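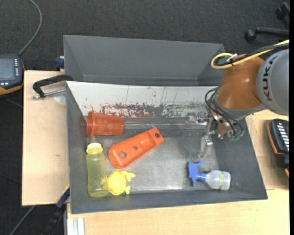 Week 6 – bins, totes and small plastic goods

Today is containers. Last week was shelving and I know we ran over, so anything left from the shelf labels goes to the end if there's time (there won't be). Main point for this week: a mixed bin is the slowest thing in any stockroom, and most of you will inherit one in your first job. Five plastic pieces in an open gray bin doesn't sound like trouble, but look how they lie – the cup on its side up in the corner, a bottle flat against the left wall, a small spray bottle on its side too, and a long orange piece with holes in it that I would bet money three of you would file under three different headings. Now think 268 bins like it.

Terms for the quiz

Bin – open top, stays in one place, people come to it.
Tote – open or lidded, travels.
Loose stock – anything not in its own packaging.
Orphan – a part with no parent item. Cap without bottle, lid without tub.
Parent – the thing the orphan belongs to. Sometimes long gone.
Settling – what happens when a bin gets carried. Small things go down, long things end up slanted.
Dead corner – the part of the bin a hand reaches last.

Learn dead corner, it comes back in week 9.

1. Before you touch anything

Read the bin label. If no label, write one, even a bad one. "Mixed plastic, unsorted" is fine. Blank is not fine.

Put an empty bin next to the full one or behind it. Same size if possible. You want somewhere to put things that isn't the table. Tables turn into bins very quickly, ask anybody who worked the Trembridge site in May.

Look first, a full minute. Feels silly, do it anyway. Write down what you think is in there by type only. No counting at this stage.

2. Sorting by shape, then by use

Old handout said sort by use first. I've changed my mind on that, mostly after talking to Leena Rissanen, whose crew did the Metwally clearance. With loose plastic you often can't tell use. You can always tell shape. So:

Hollow with an opening – cups, tubs, bowls
Hollow with a closure – bottles, sprays, jars
Long and flat or long and thin – strips, handles, brackets, rods
Odd – toys, molded parts, whatever doesn't fit above

Then inside each group, sort by use as best you can. The odd group should be small. If it's more than a third of the bin, your other groups are too narrow, go back.

Question that came up in the morning group (Said): what about a toy that is shaped like a bowl? Answer – if someone would look for it as a toy, it's a toy. Goes to odd first, then out to toys in the second pass. Don't put it with cups just becuase it would hold water.

Second question, same group: do we sort by color? No. Color is for finding, not for filing. It helps your eye in a bin, so note it on the sheet, but two orange things have nothing to do with each other on account of being orange. Clusico sorted by color for a whole season and then had to undo it. Looked lovely on the shelf.

3. Clear and see-through items

Separate section since people lose marks here every year.

Clear plastic dissapears against a scuffed floor. Thin clear pieces are worst, they lie along the foot of a wall and you tip the bin out thinking it's empty. Run a hand along all four walls before you call a bin done. All four, the near one too.

Good light from the side is better than bright light from above. Above gives you shine off the floor and you stop seeing edges.

Tinted see-through stuff (the orange and yellow-green kind) is easier but write "tinted" on the sheet, otherwise the next person looks for solid color.

4. Bottles and sprays

Check cap is on. Check cap is the right cap.
Stand them up on the table for inspection, lay them down in storage only if empty and dry.
Anything with liquid in it stays upright and goes in a tote with a lid, no exceptions for "just a little."
Unlabeled liquid – stop, get the supervisor. Don't sniff it. Yes this has to be written down.
Spray heads get locked or taken off. A spray head under other stock gets pressed.

Brenda Farías is coming in for the second hour to do the unlabeled liquids part properly, so just the basics from me. Bring questions for her, she likes them.

5. The bin itself

Bins wear. Scratches, scuffs, paint or coating coming off in patches. Students tend to skip this and grade only the contents.

Check for:
flaking that comes off on your finger
sharp edges on the rim
floor – worn is ok, cracked is not
slanted walls, make sure the bin still nests and doesn't jam

Scuffed but sound = keep, note it on the sheet.
Flaking = keep for hard goods only. No food items, no fabric, nothing with an open top.
Cracked = out.

Pale walls show dirt and wear more than dark walls, so don't mark a pale one down only because it looks worse. Use your finger.

A bin costs little and people throw them out too easily. Memero replaced 1,000 in one go and at least half were fine, in my opinion. Anas disagrees and will tell you so.

6. The sheet

Same sheet as last week plus 2 new columns, "tinted" and "wall/floor condition." Fill in:

bin number
type group
item, plain words (cup, bottle, strip)
color
tinted y/n
parts missing
wall/floor condition
your initials

Plain words please. I had "cylindrical beverage vessel" on a sheet last term. Cup.

If you don't know what a thing is, describe it so another person could pick it out. Long, rounded at one end, three holes, bright orange. Good enough. Do not guess a name, a wrong name is harder to fix than no name. Someone reads "bracket" and spends a half hour looking for the shelf it came off.

Practical, after the break

Pairs. Each pair gets one full bin, one empty, one sheet. 33 minutes start to finish, including the wall check. I know it's an odd number, it's what's left after Brenda.

One sorts, one writes. Swap when I call it.
Sorter says the item out loud before putting it down. Writer does not correct, just writes, you argue at the end.
Leave the bins on the tables when done. Don't stack, I need to see inside.

Jummai Ogbonna has the spare sheets. If your bin has something broken with an edge, tell her and swap it.

Reading for next time

Handout 7 pages 1 to 4, skip the part on pallets. Look at the settling diagram and try it at home with a kitchen drawer or a shoebox – fill it, carry it up and down some stairs, open it, write down what moved. Half a page. Handwriting ok if I can read it.

Still owed from week 5: shelf label drafts from the back two tables. By noon tommorow or it's a zero.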